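The Last Bus to Jerkmont

My grandmother always said the Denley bus would wait for you if you looked sorry enough, and so I stood there in the September drizzle looking as sorry as I knew how, with a pie going soft in my arms and 54 cents in my coat. 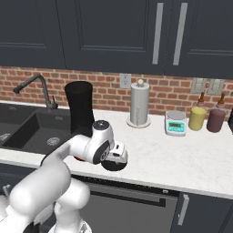
Cotent Evening Writers' Club: Short Fiction

The driver opened the door, bless him, and looked at the pie for a good long while before he looked at me.

"Peach?" he said.

"Apple," I said, "but there's a peach one at home, if you're ever out past Yeom Creek."
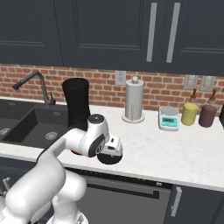

He waved my change away and told me to sit up front, where the heater worked, and we rolled along through the dark talking about crusts and his mother's lard tin and whether it would rain clear through to morning. It was past 8 when we got to Jerkmont. My sister had left the porch light on, and I cut him a slice right there on the step of the bus.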